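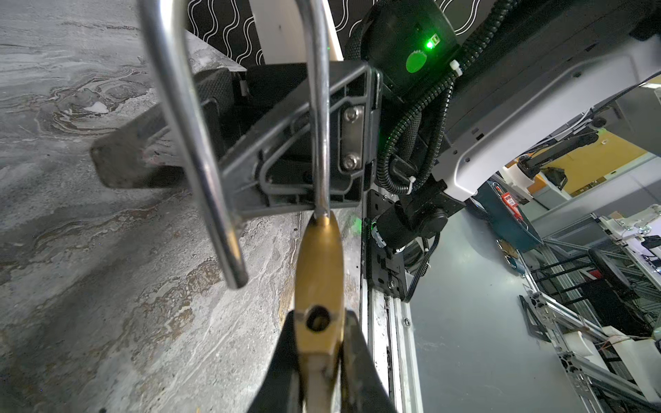 Un candado de color latón, con el arco largo y abierto por uno de sus extremos.

Warrick Paewai llega al café con el paraguas todavía goteando y una carpeta azul llena de mapas dibujados a mano, y antes de sentarse ya me está contando que en Cluvotden conviene empezar siempre por el puerto viejo, aunque todo el mundo empiece por la plaza. «Es que si empiezas por la plaza, luego todo te parece cuesta abajo», me dice riéndose, «y lo digo en sentido literal, porque la ciudad baja hacia el agua y la vuelta se hace larga con el sol de la tarde».

Lleva media vida enseñando ciudades a pie y ahora prepara los recorridos sonoros de Jetitz, esas audioguías que uno se descarga antes de salir y va escuchando por la calle a su aire. El de Cluvotden se estrena en mayo. Dura 90 minutos, tiene 14 paradas y, según él, le ha costado más que ningún otro, sobre todo por lo mucho que tuvo que quitar. «Yo habría puesto el doble de paradas, ¿eh? Pero la gente se cansa, los niños piden un helado y a alguien siempre le aprieta un zapato. Hay que dejar sitio para todo eso».

Le pregunto cómo se escribe para alguien que va andando. Se lo piensa un buen rato, removiendo el té, y al final me explica que lee cada texto en voz alta por la calle, a paso de paseo, y que si llega al final del párrafo antes que a la esquina, añade una frase. «Y si llego tarde, corto, aunque me duela. En la calle de los cordeleros tenía una historia preciosa sobre una viuda que se quedó con el taller y mandó hacer la escalera exterior, y no cabía. La metí al final, en el banco del mirador, donde la gente se sienta y tiene tiempo».

La calle de los cordeleros es, por cierto, su favorita, y hablando de ella se le va el santo al cielo. Me cuenta que los talleres eran estrechísimos y muy largos, que las cuerdas se estiraban de una punta a otra y que por eso las casas de ese lado tienen todavía esos patios que parecen pasillos. Dos se pueden visitar. El mejor, dice, es el de la casa Subramaniam, una antigua tienda de especias que hoy es pensión y donde dejan pasar al patio a quien lo pide con educación. «Hay que llamar al timbre de abajo, el pequeño. El de arriba es el de la familia, y el señor duerme la siesta».

También tiene sus manías, y las reconoce. No quiere música de fondo — «bastante ruido bonito hay ya en la calle» — ni actores que finjan ser marineros antiguos. En cambio, insistió en grabar a los vecinos, y de ahí salieron las voces que más le gustan: una pescadera, el afinador del órgano y una profesora jubilada que recita de memoria los nombres de las barcas. Con la pescadera estuvo toda una mañana de miércoles, y volvió a casa con el bolsillo lleno de recetas y muy poco sonido aprovechable.

Cuando le pido consejos para quien viaje por primera vez, se pone serio, casi como un tío preocupado. Que se lleve calzado con suela de goma, porque el empedrado del muelle resbala hasta en agosto. Que coma pronto, ya que las cocinas del barrio bajo cierran sin avisar. Y que reserve un rato para el Sindico, el transbordador que cruza la ría: la travesía dura 5 minutos, y él recomienda ponerse en popa a la ida y en proa a la vuelta. «Así ves alejarse la ciudad y luego la ves venir. Yo la he cruzado no sé cuántas veces y sigo cambiándome de sitio, y los marineros ya ni me miran».

Hablamos después de los cruceros, que le preocupan un poco, y de si un recorrido así no acabará llenando calles que hasta ahora estaban tranquilas. No esquiva la pregunta. Dice que quitó una plazuela del itinerario a petición de las vecinas, que tienden allí la ropa, y que no piensa decirme cuál es. Tampoco la señala en los mapas de la carpeta, aunque yo, lo confieso, miro por si acaso.

Se nos han hecho las cuatro y ha dejado de llover. Warrick guarda sus mapas, paga los dos tés sin dejarme protestar y me propone bajar andando hasta el muelle, por el camino largo, que pasa por delante de una panadería de la que todavía no me ha hablado.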